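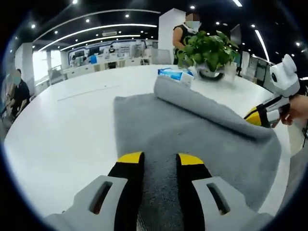
I have been rolling my towels for going on 25 years, and I will happily talk about it with anyone who stands still long enough. My mother folded hers in thirds, my college roommate folded his in quarters (badly), and I did it their way until one July when I had a very small closet and a very big pile of laundry. Rolling won me over in an afternoon! The trick is the surface. You want a big, smooth one, like the round white table here, where a fuzzy gray towel can lie out flat and the roll can travel across it without bunching. A bed is too soft. A lap is hopeless. Give a fleece towel a proper tabletop and you get a thick, handsome roll that holds its shape when you pick it up by the end.

Now, I know the case for folding. Folded towels stack, and stacks look lovely in a linen cupboard, right up to the moment you want the one at the bottom. With rolls you just pull. I keep mine in a deep basket by the bathroom door, standing on end like bread at a bakery, and guests help themselves without asking. When we rented the cottage in Grevthorpe there was exactly one shelf for six people, and rolled towels got us through the week.

I will give folding its due in one place, and that's the shared table. At work, at a craft club, anywhere people sit down together and things get sticky, a towel laid out flat with its edges together is a wonderful thing to have at hand. It takes up some room, sure, but it's ready, and nobody has to unroll anything with wet fingers.

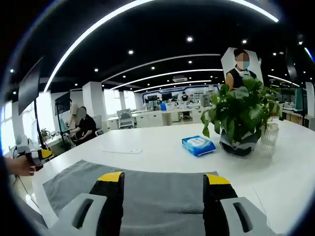 A folded gray towel, wet wipes and a pothos on a shared table.

I would add the plant to every table, too. Pothos forgives nearly everything, and those heart-shaped leaves spilling over the pot make a big white surface feel like somewhere you'd want to sit. Mine gets watered when I remember it, and it has doubled in size anyway.

So try rolling for 30 days. Start with the hand towels, which are quick, and go on to the bath sheets once your wrists have the feel of it. Keep the first turn tight and the rest will follow. I still do mine on the kitchen table after breakfast, with the radio on, and I still like it every time.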